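Speaker notes, robotics club evening, January. Doors at 6:30, I start whenever the coffee line dies down.

**Before I say anything**

Thank the Gestedport library for the room (again!). Thank the parents who drive. Say my name, Eyvindur Bisgaard, even though most of them know me, and then say right away that the students did the work and I mostly held the flashlight and ordered screws.

**Opening, keep it short, I always run over here**

When we started the Costello project, I asked the students what they wanted the arm to do, and I was braced for somebody to say pancakes. They wanted it to put a computer processor into a pocket. Just that! Pick it up, carry it over, set it down square. I remember thinking we'd have it done before the holidays, and I said so out loud, and they have been very kind about reminding me.

Ask the room: who has put a processor into a computer at home? Wait for hands. Ask one of them how they were breathing while they did it. (It gets a laugh, and it gets us to the point, which is how much your fingers know without telling you.)

**The board**

Tell them about the gray board with the pockets. We call it Fotus, after the folder name somebody mistyped in the first week, and by now I couldn't call it anything else. Go slowly over the rims. The students wanted each pocket to have a raised edge, so that a part that went in would stay in, and that was a good idea that made everything harder, as good ideas do. A raised edge is one more thing to bump.

Mention the first version with the pockets too tight. Mention the second version with the pockets too generous, where the chip slid about like a bar of soap in a bathtub. Pause. Then next slide.

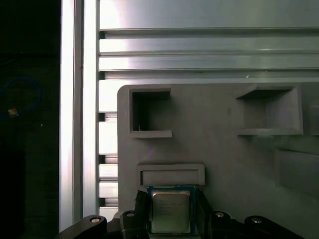

*2 min on this slide*

Let them look for a moment before talking, I know I rush this one. We're looking out from the gripper, with the processor held upright between the two black fingers and the wide, shallow slot just behind it. People in the back may not be able to tell how close the fingers come to the face of the chip, so say it: they press on the sides, and the whole grip depends on those two edges.

Then the story of the practice runs. We set ourselves 100 tries for the first round, and the students kept a notebook with one line for each. Read two or three lines if there's time. My favorite just says "went in, but sideways, felt proud anyway." The next round was 300, and by then the notes had gotten shorter and the handwriting had gotten worse. The last page of the notebook is numbered 1253, and I would like everyone to give that number a moment of respect.

If somebody asks whether we used a working processor: no, a dead one, out of a donated machine. Same size, same weight, far less crying.

**What went wrong at Prikport**

Don't skip this part even if I'm behind. At the Prikport meet the table was a hair lower than ours, and the arm set every part down a little too high and let go. The students worked out the cause by themselves over sandwiches while I was still checking cables. Tell it slowly. Look at the parents.

**Close**

New students are welcome, no experience needed, bring a snack you don't mind sharing. Sign-up sheet is by the door. Leave the arm switched off until the little ones have sat down, then invite people up by rows and let the students answer the questions.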